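Clomisura contract laundry, plant visit

The Clomisura plant opens its doors to trade visitors each April. It serves hotels and two clinics from a single-story building on the edge of town. Our group met at 8 in the sorting hall, and Nerys Pugh, the shift engineer, led the way through.

Soiled linen is sorted by fiber and soil class before weighing. The tunnel washer processes 1,000 kg per hour on light sheets. Toweling brings that down to 720, mainly on account of the press cycle. Rinse water from the last compartments is filtered and returned to pre-wash.

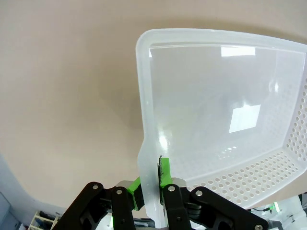 Drying was the part I had come for. The Fludov dryers are gas fired, with an infrared sensor reading the load surface through the door. Pugh sets the cutoff slightly damp for anything going to the ironer -- overdried cotton builds static and feeds badly. Lint screens are cleared by compressed air between loads.

The ironer line was down for a belt change, so we saw it with the guards off. It is a Lirkanel two-roll unit, older than the rest of the plant. Steam comes from a boiler rated at 500 kW, shared with the press.

Questions were taken in the canteen. Most concerned water hardness, which is high in this district, and the softener salt bill. Pugh gave figures for neither. Parking is at the rear gate on Trevor Road.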